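About Homow

Homow writes and checks working rules for two-armed household robots, and we try every rule in simulation before it goes near a real kitchen.

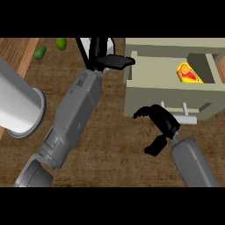
Purificación Cuesta wrote to us that a rule nobody can test is only a wish, and that most of the handling guides she had been sent were full of them. We agreed with her, and her letter changed how we write. Each rule in our handbook now has a pass or fail check next to it, and a rule without a check is taken out.

What we do

Our work is on drawers, doors, shelves and the things people keep in them. A typical task is an open drawer with a small packet in it and two arms that can both reach the cabinet. The handbook sets out which arm may touch the handle, how far apart the arms must stay, and when a gripper has to stop and wait. Loose items on the floor count as part of the task. If an arm knocks one, the run fails, even if the drawer was shut properly.

How a rule gets in

A new rule is run 1,000 times in simulation with the objects moved between runs. We read through every failed run and keep the record. Rules that pass go to Vallejo, our test flat, where they are tried on real furniture at low speed with a person at the stop button. Onni Rautiainen signs off the results and has the final say.

The current handbook, dated April 4, 2021, has 192 rules in 8 chapters. It is reviewed each August. Old versions stay available, as some customers have to show which one they worked to.

What we don't do

We don't build robots or sell parts, and we take no payment from makers whose machines we check. We don't cover lifting people, hot pans or knives - those need rules of their own and we have not written them.

Using the handbook

Anyone may read and copy it. If you change a rule, please give it a new number so that it isn't mistaken for ours. Corrections are welcome by post or email, and we answer all of them.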